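**Tabletop display** is the arrangement of objects on a single table so that visitors can look at them from the front and, in many cases, from the sides. It is used in libraries, schools, small museums, book fairs and shops. The term covers the table itself, its covering, the backdrop behind it, the lettering and the objects. It usually doesn't cover glass cases, which have their own rules about locks and light.

A tabletop display differs from a shop window in two ways. The viewer stands very near, often at less than an arm's length, and the objects can be touched. For this reason the objects are normally cheap or strong, and fragile pieces are placed in the back row.

## Table

Most displays use an ordinary table between 70 and 76 centimeters high. A lower table is better for children, but adults then see mainly the tops of the objects. Round and oval tables give a softer front line and let more people stand close together, although it is harder to fix a backdrop behind them. Rectangular tables can be joined in a row, and this is the usual solution at fairs.

The top may be left bare or covered. A bare wooden top is popular for books, as its color goes well with paper and board. A cloth is used when the top is damaged or when boxes must be stored under the table. The cloth should reach near the floor on the side of the public, and it should be fixed at the corners so that a passing bag doesn't pull it.

## Backdrop

The backdrop separates the display from whatever stands behind it. It may be a folding screen, a curtain, a sheet fixed to a wall, or a panel of painted board. Black, dark gray and dark blue are the most common colors, because light objects are easy to see in front of them. White backdrops are used for dark or shiny objects, but they show every stain.

Fabric is the usual material. Felt and heavy cotton hang well and don't reflect lamps. Plastic sheet is cheaper and can be cleaned with a damp cloth, but it reflects light and keeps its creases for a long time. Some exhibitors warm it gently before hanging. Others accept the creases, as from a normal viewing distance they disturb very little.

A backdrop can stand only behind the table or can also turn around the two ends. The second form is called a *three-sided* or *closed* backdrop. It protects the display from side light and keeps the eyes of the viewer on the objects, but it reduces the places where people can stand.

## Lettering

Letters on a backdrop name the display, the institution or the theme. They can be painted, printed, sewn or cut out. Cut-out letters in foam or felt are light enough to be held by pins, and they can be used again in another word. Their thickness gives a small shadow, and this helps reading from far away.

Spacing is the most frequent difficulty. Letters placed at equal distances often look unequal, as an "I" takes much less width than an "M". The work is usually done by eye: the middle letter is fixed first, and the others are added toward both sides. Pale colors read well on black. On a light backdrop the same letters may be almost lost.

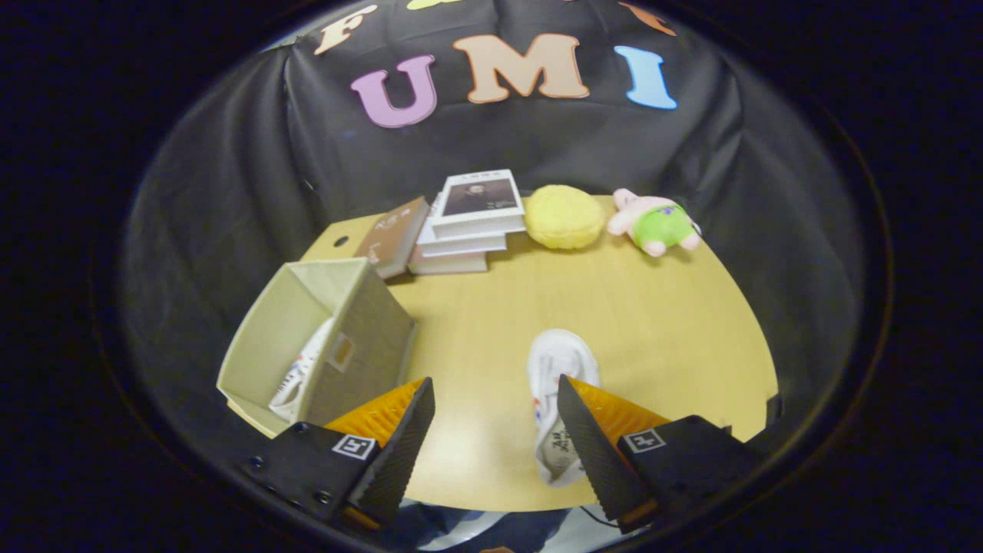 *Foam letters on a black backdrop, with books along the back edge of the table* 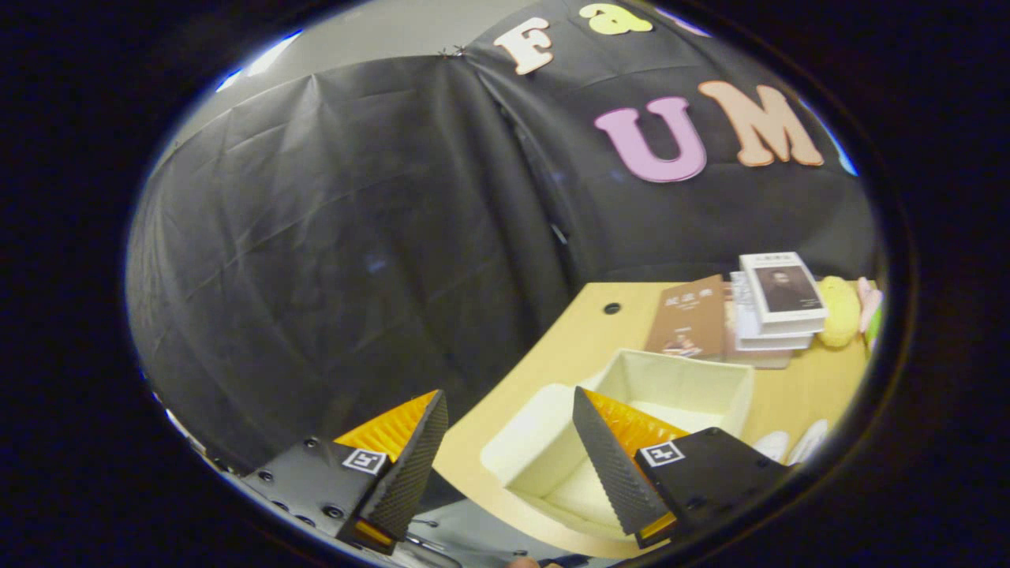
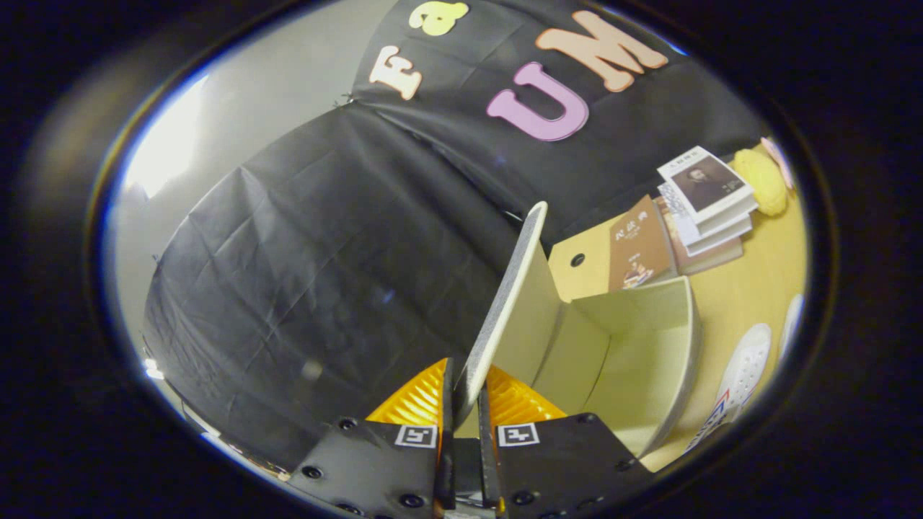
Muthu Fernandes considers that most exhibitors spend too much time on the letters and too little on the height of the objects, and that a table where everything lies flat "is read as a table, and people put their cup on it."

## Arrangement of objects

The basic rule is that tall objects stand behind and low ones in front. Differences in height are made with stands, boxes or piles of books. A box can be placed closed, as a base, or open, with its contents partly visible. If it is open, the flap is turned so that it doesn't hide the neighboring object.

Books can be shown in several positions:

- upright in a row, with the spines to the public
- upright and open, like a fan
- leaning against another object, with the cover visible
- lying in a stack, normally not more than 6 volumes
- face up on the table, one by one

A leaning book needs something heavy behind it. When there is no bookend, a stack of other books does the same job, but visitors who take one from the stack can bring the leaning book down. Old bindings shouldn't lean for more than a few days – the weight of the pages pulls on the joint of the cover.

Empty space is also a part of the arrangement. A table with 9 objects can look richer than the same table with three times this number. The front edge is usually left free for leaflets, a visitors' book or simply the hands of the public.

## Local practice

In Drelov, school and library displays follow a custom known as *relance*. The term is also written with a capital letter, Relance, when it refers to the January event at which the town's displays are opened to the public together. In this custom the table is not prepared completely at the beginning. Around half of the objects are put out on the first morning, and the rest are added while the public is present. The last object is placed by a visitor. The origin of the name is disputed.

The reading room on Terkilska Street has the longest continuous series of such tables. Its felt backdrops come from the Zinchenko workshop, which also cuts letters to order and lends a full alphabet to schools. The loan set has two copies of each consonant and more of the vowels. Punctuation marks aren't included, and users who need a period commonly cut one themselves.

## Care and storage

Foam loses its color in strong sun and becomes brittle at the edges. Letters are stored flat, in a box, with paper between the layers. Pins are removed before storage, because rust leaves a brown ring that can't be washed out. Fabric backdrops are rolled on a tube. If they must be folded, the fold is made at a different place every time.

## See also

- Bookend
- Display board
- Shop window
- Trade fair stand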